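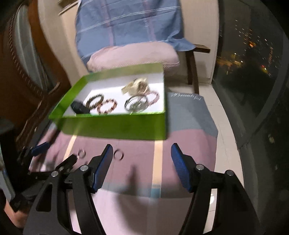 *Jewellery box task, chair seat, evening. Two rings still on the fabric.*

**Thread: House rules for small-item episodes – what should count as a clean one?**

**plurk_hand** wrote:

I'm redrafting our collection rules for hand-held gripper work and I've got stuck on jewellery. The set I'm looking at is an open green box with bracelets and bangles inside, and rings to be picked up and put in with them. The site is someone's home, the surface is a patterned seat cover, and there's a big dark window to one side with city lights in it.

Our present rules come from Plurkeck's March draft, which was written around kitchen items. It has three lines that don't fit:

- The surface must be "flat, rigid and plain".
- Every object must be fully visible when the episode begins.
- Any episode with motion blur in the opening second is rejected.

Taken as written, I'd have to throw out nearly everything shot on soft furniture. I don't want to do that, but I don't want to wave it all through either. What do other people have in their rules?

---

**Triltton_ops** wrote:

We dropped "flat, rigid and plain" last year. It made the reviewers' job easier and the data worse. People keep rings on bedspreads and chair arms.

What we have now is one line: the surface must not move when the gripper touches it, beyond normal give in the cloth. If the cover bunches up and drags the box along, the episode goes. Pattern doesn't matter. Your seat has big blocks of colour and a couple of stripes, and I'd pass that without a second look.

Blur I'd treat separately.

---

**oddjobs_ne** wrote:

I disagree about pattern. A silver ring on a plain mauve cloth is one thing. A ring lying across the edge of a stripe is another, and our labellers got the outline wrong on those far more often. We pulled 80 episodes to check and the stripe ones were the worst by a distance.

I'm not saying ban it. I'm saying the rules should tell the operator to start small items on a single colour where there is one. It takes two seconds to move a ring.

---

**Triltton_ops** wrote:

If you tell operators to tidy the start position they'll tidy everything. You end up with the same layout 1,000 times. I'd rather fix the labelling guide.

---

**oddjobs_ne** wrote:

Then write "rings and earrings only". Operators can read.

---

**thu_dong** wrote:

I train operators, so this is from that side.

Rules that ask people to judge a surface in advance get ignored after the first half hour. Rules about an action get followed. Ours for small items are:

1. Put the container down first and leave it alone. If it's sitting at a slant to you, leave it at a slant.
2. Open the lid fully before you start recording, or make opening it part of the task. Don't do half and half.
3. Loose items go in front of the container with a clear gap between them, wide enough for one finger of the gripper.
4. Both jaws open and in view before the first approach.
5. Two-handed: the second gripper waits to the side. It may be in view. It may not cross in front of the first one unless the task needs it.
6. One item per closing of the jaws. If you catch two, put both down and try again, and keep recording.

Number five gets broken the most. In the picture the second gripper is at the left with its short black finger reaching toward the left ring, while the first one is open in the middle. I'd want to see the next few seconds before I said whether that was fine.

– Thu Đồng

---

**plurk_hand** wrote:

Thanks, that's very useful. On number five, do you name a lead hand before the episode starts? We leave it open and I'm wondering if that's the problem.

---

**thu_dong** wrote:

Yes, for anything smaller than an egg. The task card says "right leads" or "left leads". Swap it every 30 episodes or you'll have a lopsided set. For bigger things like towels we don't bother.

---

**k_marrable** wrote:

Can we talk about "every object must be fully visible"? I've never understood that one for containers. Bracelets overlap. In that box the pink beaded one is partly behind the bangles, and the black thing near the front is half hidden by the rim. Nothing wrong with any of it. The things being picked up are the rings and both of those are out in the open.

The wording we use at Flollari is "target objects visible, other objects as found".

---

**oddjobs_ne** wrote:

Agree with that. I'd add that the inside of the container has to be visible enough to tell where the item ends up. A white interior helps a lot. We had a black velvet one and it was hopeless.

---

**plurk_hand** wrote:

"Target objects visible, other objects as found" is going straight in, if you don't mind me taking it.

What about windows at night? Flollari's rules used to say curtains drawn.

---

**k_marrable** wrote:

Take it, it's not ours to guard. We still say curtains drawn after dark, for two reasons. One is reflections of the operator in the glass. The other is privacy, as a view can give away where a flat is. City lights smeared into streaks won't tell anyone much. A lit shop sign would.

---

**Triltton_ops** wrote:

We don't require curtains. Plenty of homes haven't got them. Our rule is that the operator turns so the window isn't behind the work, and the reviewer checks any glass for faces. Polished furniture and shiny floor tiles too. People forget about tiles.

---

**k_marrable** wrote:

Turning away is fine until the chair is next to the window and the only free side faces it. I'd keep curtains as the default and allow an exception, with a note in the log.

---

**plurk_hand** wrote:

I'll go with default plus exception. And blur? The picture I posted has a little of it and I can still make out everything I need, apart from the detail in the middle of the bangles.

---

**Triltton_ops** wrote:

Judge it at the grasp. If you can see both pads and the item at the moment of contact, keep it. The opening second is nearly always someone settling their wrists. When we reran our old rejects under that rule, we got 2,934 episodes back.

---

**oddjobs_ne** wrote:

At the grasp and at the release. We had a batch where the pick was sharp and the drop was mush.

---

**Triltton_ops** wrote:

Fair. Both.

---

**nwosu_rig** wrote:

Only just seen this. One for the hardware section: wipe the pads between homes and check them for grit before jewellery. Nwosu's checklist has it as a sign-off line. A bit of sand on a pad will mark a soft metal ring, and then you're having a conversation with the owner.

We also ask for the owner's agreement item by item for anything they'd mind losing, and count small pieces in and out. Rings go down the side of chairs.

---

**thu_dong** wrote:

Seconding the count. With a cushion at the back of the seat I'd do it twice.

---

**plurk_hand** wrote:

Draft as it stands, dated May 31, 2020:

- Surface may be soft or patterned. It must not shift under the gripper.
- Target objects visible, other objects as found. Inside of container visible enough to judge placement.
- Lead hand on the task card for small items, swapped every 30 episodes.
- Second gripper waits to the side.
- Curtains drawn after dark. Exceptions logged, and glass and shiny floors checked by the reviewer.
- Blur judged at grasp and release.
- Pads wiped and checked. Small items counted before and after, with the owner's agreement.

I've left out the single-colour start for rings. I can see both sides and would like to try a batch each way first.

---

**oddjobs_ne** wrote:

Fine by me as long as the batch each way does happen. Put the stripe question in the log as a yes/no field so you can sort on it later.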